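To: Jinlong Pan, Lirnbridge
From: Guilan Meng, basket packing project
Progress report, June

Dear Jinlong,

This report covers our work on the grocery packing guide since your last visit. I follow the order of the work plan, so you can compare it easily. The short result is that the first part is finished, the second part is going well, and the third part is later than we promised.

## 1. The packing table

All trials are now done at one table. In the spring we still used two tables of different height, and Rongrong Qiu noticed that the results from them did not match well. The low table made everybody pack slower, also the experienced people. We moved to the table with the wooden strip top and we stayed with it.

We also decided to use only the open wire basket. The closed plastic boxes from Trando are strong, but it is difficult to check from the side how the items lie inside. With wire we can see the bottom layer during the whole packing.

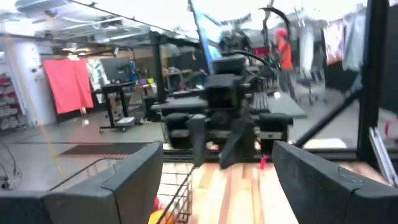 The cost of preparing the table was 422 euros, and it was paid from the small equipment line. This line is now almost empty. I do not ask for more money here, but I want you to know it before the autumn.

## 2. Trials

Until the end of May we recorded 1,214 packings. Shengli Lu checked each record by hand and removed the ones where the item list was not complete. The number above is after his check.

Every packing is marked on the same points as before:

- Was anything soft placed under something heavy?
- Did any item have to be taken out and put in again?
- Could the basket be lifted without items moving?
- Was any wrapper torn?

The best results come when the packed foods go in first and lie flat, and the vegetables are put on top of them. This is what most people expect. A smaller surprise for us was the wrapper question. Foods in thin crinkled film catch on the wire corners more often than we believed at the beginning. Rongrong now asks the packers to put such items in with the folded end toward the middle, and we will compare the two ways in the next period.

Peppers are another case that takes time. They are light, but their shape is not regular, and they roll when there is free space next to them. We tried laying them on the side and standing them on the stem end. On the side is better when the basket is half full. For a full basket we do not have a clear answer yet. 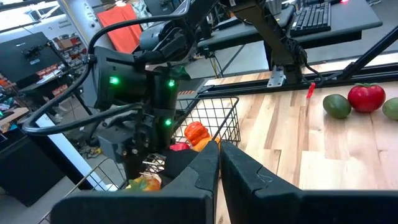
Small items are still the weakest point of the guide. They fall between the larger ones, and at unpacking they are found last or they are forgotten. Tarmo Pärn proposed to collect them in one corner, and the first results with this rule are good, but we have too few packings to write it in the guide as a firm advice.

## 3. The printed guide

The text has 6 chapters in the plan, and 2 of them are not written. These are the chapter about fragile food and the chapter about unpacking at home. The reason for the delay is simple: I wanted to wait for the results on the wrappers, and Tarmo was in Cáceres for most of the month to talk with the partner shop there.

The shop read the finished chapters and sent comments. They find the language clear, but they would like bigger drawings and fewer words on each page. I agree with them. Flerkier, who does the layout, can make this change without a new contract if we send all drawings together and not one by one.

## 4. What we plan next

- Finish the comparison of the wrapped foods.
- Repeat the full basket trials with peppers, with the same item list for every packer.
- Write the chapter about fragile food. Shengli will make the first draft.
- Send the complete set of drawings to Flerkier.

## 5. A decision we need from you

Please tell us if the guide may be delivered in two steps, first the finished chapters and later the rest. The partner shop is ready to start training with the first part. If you prefer one complete delivery, we can do it also, but then the training in Cáceres must wait.

I can explain any of these points by phone, best on Friday in the morning.

With kind regards,
Guilan Meng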